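Toaster & Counter Tips, quick list

Posted July 1, 2020

Typing this up between loads of wash so forgive the mess. Mostly toaster stuff, some counter stuff, a little bread stuff at the end.

Crumbs first. Unplug it, let it cool all the way. Pull the tray, dump it, wash with dish soap, dry it good before it goes back. Once a week if you have kids. Every other week if not.

No tray on yours? Turn it upside down over the sink and shake gently. Don't bang it. I banged my old Kleinschmidt and the lever never stayed down again.

Never a knife or a fork down the slots. A clean dry pastry brush, top to bottom, gets the stuck raisins.

Outside of the toaster: damp cloth, drop of vinegar. Wring it out hard first. Brushed metal, wipe with the grain. Plastic melted on the side from a bread bag? Baking soda paste, soft rag, cold toaster, little circles. Takes a while.

Smoke every time you use it = crumbs on the wires. Smell of plastic = stop and unplug. Do not try one more slice to see.

Cord. Keep it off the stove side and out of the sink side. My Volto has a little wrap underneath, never used it untill last November, wish I had. Whole counter looks bigger.

Don't run it under a low cabinet. Slide it forward before you push the lever, slide it back when it's cold.

Marble and other stone counters: no vinegar, no lemon, no scouring powder. Vinegar is for the toaster only, and do that job over by the sink. For everyday, warm water and a drop of mild dish soap, then a clean water wipe, then dry. Coffee ring: baking soda and water, thick like frosting, plastic wrap over it, leave overnight. Try a hidden corner first.

Grease spot on stone, same paste, might need 4 rounds. Reseal when water stops beading up. I use the Inditz sealer, small can, lasts forever. Read the label, open a window.

Bagels: cut side toward the middle if you have the bagel button. Frozen bread goes in frozen, no thawing, use the frozen setting or one notch darker.

Stale rolls: wet your hands, pat the outside, 300 degrees for 8 minutes. Good as new almost. Eat them right then, they dont keep.
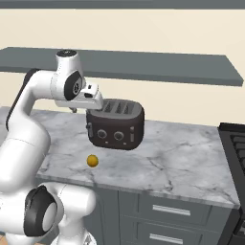 Can I set a toaster right on marble?

The heat from a regular toaster won't usually hurt it, but slide a small cutting board under if the bottom runs hot, and sweep the crumbs off after so they don't scratch.

Bread drawer: wipe it out before a new loaf goes in, any mold in there spreads fast. Heels go in a freezer bag for crumbs. Bag full, dry them in the oven on low, then rolling pin.

Next one is can openers and the junk drawer, when I get to it.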